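O que é uma régua de tomadas?

Em casa há cada vez mais coisas que precisam de eletricidade: o candeeiro, o computador, a televisão, o carregador do telemóvel. As tomadas da parede são poucas e, muitas vezes, ficam atrás de um móvel. Para isso existe a régua de tomadas, também chamada extensão múltipla.

Por dentro, a régua tem tiras de metal que passam por baixo de todos os furos. Quando a ficha entra, os pinos tocam nessas tiras e a corrente pode chegar ao aparelho. A parte de fora é de plástico, um material que não deixa passar a eletricidade. 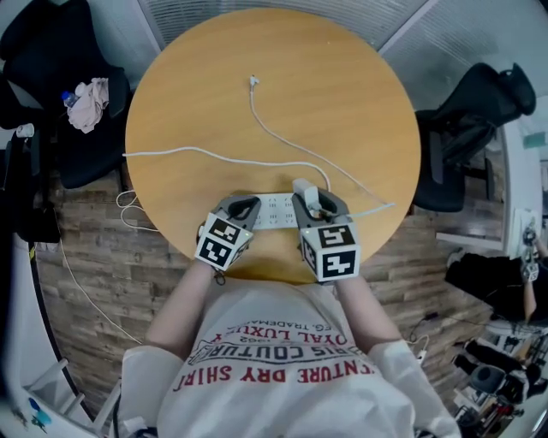
Ligar uma ficha parece simples, mas tem a sua técnica. Primeiro, um adulto pousa a régua numa superfície plana e seca. Depois segura numa ponta, para ela não fugir, e empurra a ficha a direito. Na mesa redonda, a régua branca está deitada, com a ficha na ponta direita e a outra ponta apoiada. Há também vários cabos brancos em cima da mesa. Quando os cabos são todos da mesma cor, segue-se cada um com o dedo desde a ficha até ao fim, e assim se sabe a que aparelho pertence.

Quantos aparelhos se podem ligar? Depende da força que cada um pede, e essa força mede-se em watts. Um carregador pequeno pede poucos. Um aquecedor pode pedir mais de 2000 e deve ir diretamente à tomada da parede. Se a régua levar aparelhos a mais, aquece e pode começar um incêndio.

Regras para todos:

Não metas os dedos nem objetos nos furos.
Não mexas em fichas com as mãos molhadas.
Para desligar, puxa-se pela ficha e nunca pelo cabo.
Não se liga uma régua a outra régua.
Se vires um cabo rasgado, não lhe toques e chama um adulto.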